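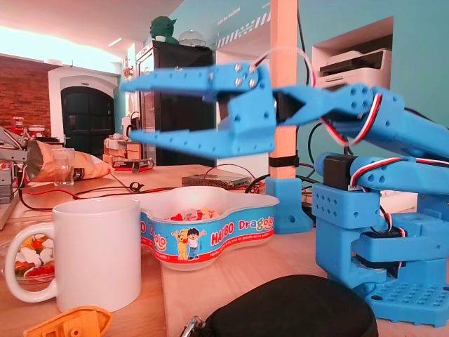 The Belmonte Household Words Survey needs talkers. We are putting together a record of what people in Stisdale and Wiltside call the ordinary stuff in their homes, before everyone settles on whatever the shopping sites call it. Your grandmother had a word for the end of a loaf of bread and another word for the drawer where the dead batteries go, and she would have defended both in court. We want those words. We want color words too, which cause more trouble than you would think. Take the blue plastic at the top of the page. I say sky blue. Bleddyn Gape, who shares my office and therefore my arguments, says it's "just blue" and that sky blue is something paint stores made up to sell a second can. We have not resolved this. With your help we will at least find out who has more company.

We are looking for 65 people who have lived in either town long enough to have opinions about the other one. You don't need to have been born here. You don't need to speak "properly," a word that has already scared off several excellent candidates, including my landlord. If English is your second or fourth language, please apply, especially if your household has ended up with a mixed vocabulary that only makes sense in your kitchen. Mine has. There is an Amharic word in regular use at my house for a spoon that is the wrong spoon, and my husband, who doesn't speak Amharic, uses it more than I do.

What you'd be doing: coming to 3 sessions, each on a Tuesday evening, in the upstairs room at the Belmonte Center. Sessions start at 6 and end when the talking does, though we turn the heat down at 8:30, which tends to help. In the first session you sit with one of us and name things. In the second you talk with another participant while we record you and try to look like furniture. The third is for going back over the words you swore you never use and then used all through the second.

The naming part has 41 prompts. Most of them go quickly. A few do not. The last group I sat with lost a good part of an evening on the difference between a bowl and a dish, and two people who had arrived in the same car went home with the radio on.

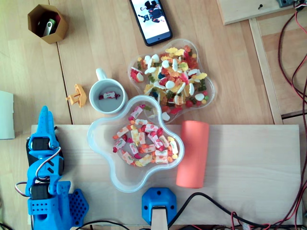
Bowl or dish? Clear plastic, flower-shaped, on a plywood board.

For the record, "bowl" is winning, but "dish" has the louder supporters. There's also a small and determined party for "candy thing." We write down all of it. Please don't look up the correct answer beforehand, and please don't ask your sister, unless your sister is also signing up, in which case we'd like to hear the fight in person.

Some words we are already chasing: whatever you call the strip of grass between the sidewalk and the street; the piece of furniture that seats more than one person and gets called a couch, sofa, davenport or "get off that"; the thing you wipe the counter with; the meal at noon. In Wiltside we keep hearing "the slop side" for the half of the sink where the dirty dishes go. In Stisdale people look at us blankly when we bring it up. If you can tell us where it came from, I will personally carry your chair.
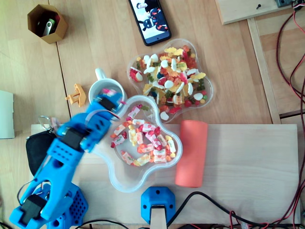
Pay is modest. You get $65 for completing all the sessions, handed over at the end of the last one, plus coffee that Bleddyn makes and that you are free to name as you see fit. Bus fare is covered if you keep the ticket. If you drop out partway we'll pay for the sessions you came to and try not to take it personally.

Recordings are kept under a participant number. Your name won't appear in anything we publish. Your opinions of Stisdale might, so speak accordingly. You can ask us to erase any part of a recording until the end of January, after which it goes into the archive with everybody else's remarks about gravy.

You do need to be 18 or over, able to manage one flight of stairs (if you can't, tell us and we'll book the ground floor room, which is nicer anyway), and willing to be recorded. We can't take people who write dictionaries for a living. We tried one in the pilot and she kept correcting the prompts.

To sign up, leave your name, your town and one word your family uses that other people don't at the front desk of the Belmonte Center, addressed to Tsehay Belay. Daytime is best. If the desk is closed there's a slot in the door, or a flap, or a hatch, depending on who you ask.

Last updated: January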